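Femison 7 Smartphone

Overview

The Femison 7 is a mid-range smartphone intended for customers who require dependable battery life and a clear, readable display. It replaces the previous Femison model in the Stirnholm catalog and is supplied unlocked for use with most carriers. The handset is available to individual customers and, under separate terms, to schools, clinics and businesses ordering in volume.

The metal frame has been made slimmer than that of the previous model, and the edges of the back cover are now rounded. The power button has moved to the right side, below the volume keys. Customers transferring from the earlier handset should note that existing cases will not fit.

Battery and Charging

The Femison 7 is fitted with a 3,600 mAh battery. In Stirnholm's own testing, with the screen at medium brightness and mobile data switched on, the handset provided up to 30 hours of mixed use. Results will vary with signal strength, screen settings and the applications installed.

Charging is by USB-C. The supplied wall adapter supports fast charging; older Femison adapters may be used, but the handset will then charge at the standard rate. Wireless charging is not supported on this model.

Display and Camera

The display is protected by hardened glass and is shipped with a clear film already applied. The film may be removed or left in place. A reading mode, which reduces blue light, can be set to come on at a fixed time each evening.

The rear camera has two lenses, one of them wide-angle. Automatic exposure has been adjusted so that pale fabrics, paper and painted walls keep more of their detail under indoor light — a point raised often by owners of the earlier model. Manual control of exposure and white balance is available from the camera menu.
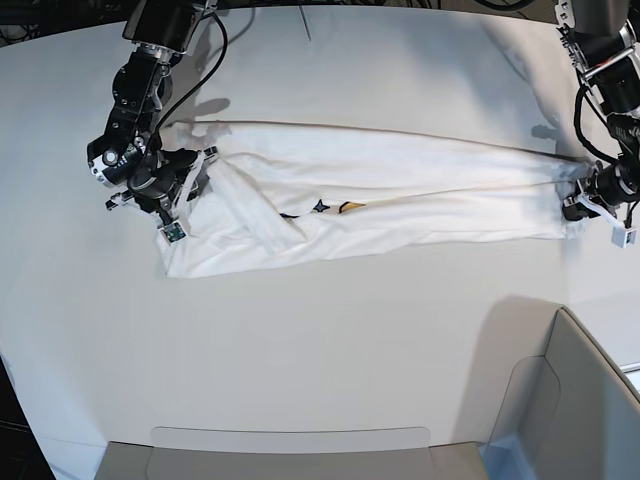
Size and Weight

The handset weighs 153 grams with the battery installed. The battery is sealed and should be replaced only by an authorized service center.

Software and Updates

The Femison 7 is supplied with Android and a small number of Stirnholm applications, all of which can be removed. Security updates are issued through the Settings menu. The first update, which corrects a fault in call forwarding, will be released in June. Customers who rely on call forwarding are advised to install it promptly.

In the Box

Femison 7 handset
USB-C cable
Wall adapter
SIM tray tool
Quick start guide and warranty card

Headphones are not included. The Matheson wired headset and the Oltska folding case are sold separately and have been approved for use with this handset.

Warranty and Returns

The handset is covered by the standard Stirnholm warranty against faults in materials and workmanship. Damage caused by liquid, by unauthorized repair or by the use of unapproved chargers is excluded. Proof of purchase is required for all claims. Unused handsets may be returned in the original packaging — please contact Customer Service for a return number before shipping.

Volume Orders

Requests for volume pricing should be addressed to Aitana Toledo, Business Sales. Questions about device management and bulk setup are handled by Montri Khunthong, Technical Support.

Page last revised 26/02/2019. Specifications are subject to change without notice.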